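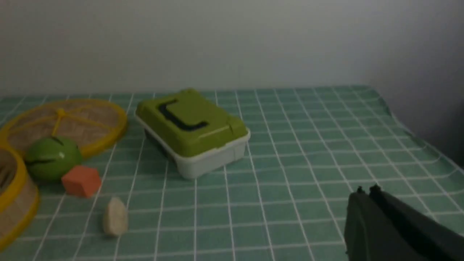
A reader in Tillent wants to know why the goalkeeper is allowed to pick up the ball at some moments and is punished for it at others. Kwok-wai Chiang adds that the same thing puzzled the whole under-tens group at Parner, and asks for an answer that children can read for themselves.

## Where may the goalkeeper use hands?

In soccer, each goal has a large marked box in front of it. It is called the penalty area. Inside their own penalty area, goalkeepers may catch, hold, punch, or throw the ball. Outside it, they must follow the same rule as every other player and keep their hands and arms away from the ball.

The position of the ball is what matters. A goalkeeper may stand with both feet inside the area and still break the rule by reaching over the line to touch a ball that is completely outside. The lines belong to the area they mark, so a ball resting on the line counts as inside.

## What is a back-pass?

Suppose a defender named Shih has the ball and two opponents are running toward her. She kicks it gently to her own goalkeeper. The goalkeeper may stop it with a foot, kick it away, or pass it to a teammate, but may not pick it up.

This is known as the back-pass rule. It applies when a teammate kicks the ball to the goalkeeper on purpose. It does not apply when:

- the teammate uses the head, chest, or knee in ordinary play
- the ball bounces off the teammate's foot by accident
- the last player to kick the ball was an opponent

Players may not use a trick to get around the rule. If Shih flicks the ball up with her foot so that she can head it to the goalkeeper, the referee may stop play and show her a yellow card.

The goalkeeper may not pick up the ball straight from a teammate's throw-in either.

## What happens when the rule is broken?

If the goalkeeper picks up a back-pass inside the penalty area, the other team receives an **indirect free kick**. "Indirect" means that the kicker cannot score alone. The ball must touch another player before it goes into the goal. The referee holds one arm straight up so that everyone knows which kind of kick it is.

If the goalkeeper handles the ball outside the area, the other team receives a **direct free kick**, and a goal may be scored with the first kick. When the handling stops a clear chance to score, the goalkeeper can also be sent off.

## Was it always this way?

No. For many years, defenders could kick the ball back and goalkeepers could pick it up as often as they liked. A team that was winning could use up a great deal of time. The rule was changed in 1992, and goalkeepers have had to practice their kicking ever since.

## Try it at practice

Pumby Park players use this short game in groups of 4. One child is the goalkeeper, two are defenders, and one is the attacker. The defenders pass to the goalkeeper, who must control the ball with the feet and pass it out again before the attacker arrives. Change places after each turn.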